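Arketano Hospitality Program
Module 2: Sorting Flatware

Forks are sorted before storage so that each bin holds a single pattern. Students should clear the tabletop of all other items first.

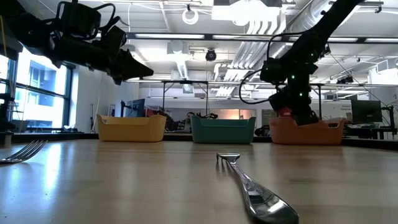
Handle color and finish are the basis for sorting. Forks that cross one another are separated by hand – never pulled from a pile.
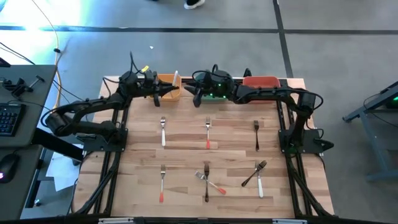
The Durkar dining hall stores about 700 forks, and one misplaced pattern slows every table setting.

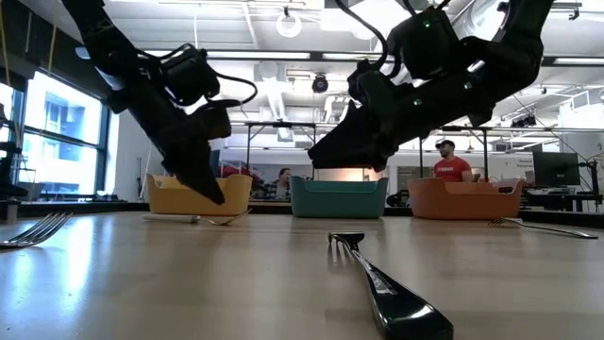
Figure 3. Metal forks on the tabletop, with the three bins behind.

Bins remain at the far side of the table until the count is recorded.

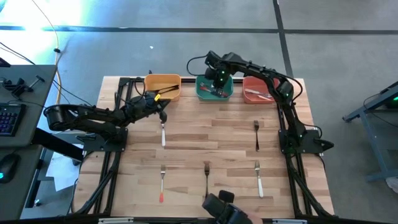
Assignment
Submit the sorting sheet by Friday.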